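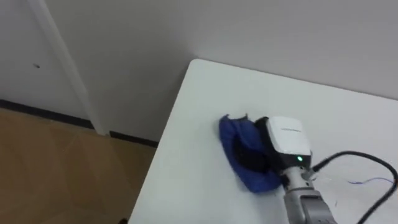 One reader in Andport wrote in to say that her cleaning cloths pushed water around the counter from the first day and never improved, whatever she washed them with.

The likely cause is finish. Most new cloths leave the mill with a softener on the fibers, and softener repels water. Wash new cloths twice before use, in warm water, with half the usual detergent and nothing else in the drum. Dark and bright colors go in alone for both washes.

April, by the Starico household desk

Fabric softener and dryer sheets put the same coating back. A cloth that has already been through them can usually be recovered:

Soak in 9 cups of hot water with one cup of white vinegar for 38 minutes. Rinse well. Wash without detergent, then line dry.

Do not combine the vinegar with bleach at any stage. The mixture gives off chlorine gas.

Microfiber needs separate handling. It picks up lint from cotton towels and holds it, so wash it only with other microfiber. Keep the dryer on low. High heat damages the fiber tips, and a damaged cloth drags on the surface and leaves streaks. Vinegar will not fix that.

Cotton tolerates more heat but dries slowly. A cotton cloth left in a heap by the sink sours overnight in a warm kitchen. Hang it open over a rail – a hook through one corner leaves the middle damp.

Fold before wiping. A cloth folded in quarters gives eight clean faces, and the pressure is even. Turn to a new face when the old one stops picking up.

For grease, wet the cloth with hot water and a drop of dish soap, wipe, then follow with a second cloth wrung out in plain water. Soap left behind dries to a dull film that is often mistaken for wear in the finish.

Retire a kitchen cloth when the hem goes. It will still do for bicycle chains and paint cans.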